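Statitz Opens Second Collection Line for Manipulation Training Data

White-walled booths and wrist-level recording used to gather demonstrations for Clorgate grasping software

SAUERLAND, January – Statitz today announced that its second data collection line has entered regular operation. The line records human-guided demonstrations of picking and placing tasks, which are used to train Clorgate, the company's learned control software for two-finger grippers.

The first line has delivered 3,235 accepted demonstrations to date. The second line uses the same recording format, so episodes from both can be combined in a single training set without conversion.

Each demonstration is performed by an operator who guides the arm by remote control. Video from the wrist camera is stored with joint positions, finger opening and motor current, all on a common clock. An episode starts with the gripper in a fixed pose and ends when the operator confirms the result or marks the attempt as failed. Failed attempts are kept in a separate set and labeled by cause.

"The training code is sensitive to small differences in how an episode begins," said Suqin Zheng, head of data operations at Statitz. "We specify the start pose, the lighting and the state of the fingers, and we reject recordings that do not meet the specification."

Work takes place in enclosures with plain, light-colored walls and floors. Before objects are introduced, operators record a reference sequence of the enclosure with nothing on the floor. The sequence is used to check camera alignment and exposure, and it gives the software a baseline view of its own fingers.

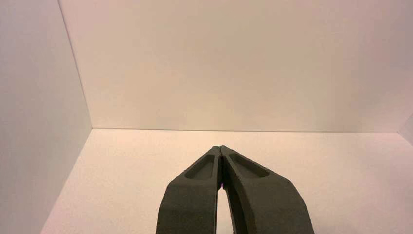
Wrist camera view of the two-finger gripper in a clear enclosure, with fingertips close together.

Objects are then placed according to a printed schedule. The current schedule covers 70 household and packaging items, each presented in 3 orientations. Operators record 100 demonstrations per item before the item is released to the training team. Object position is varied within the reachable area of the floor, and the variation is logged with the episode.

Review is carried out by a second person who did not record the material. Reviewers check for dropped video, incorrect labels and contact with the enclosure walls. Rejected episodes return to the schedule and are recorded again by any available operator.

"Most rejections are timing faults between the video and the joint data," said Évan Vidal, systems engineer. "The second line checks the clocks at the start of every episode, and the operator sees an error before recording begins."

Packaging equipment supplier Brostura will evaluate a Clorgate model trained on the combined data at its own test cell. The evaluation covers single-item picking only. Mixed bins and deformable bags are outside the present scope.

About Statitz
Statitz develops control software and data collection systems for industrial grippers. The company is based in Sauerland.

Press contact
Nadège Courtois, Communications, Statitz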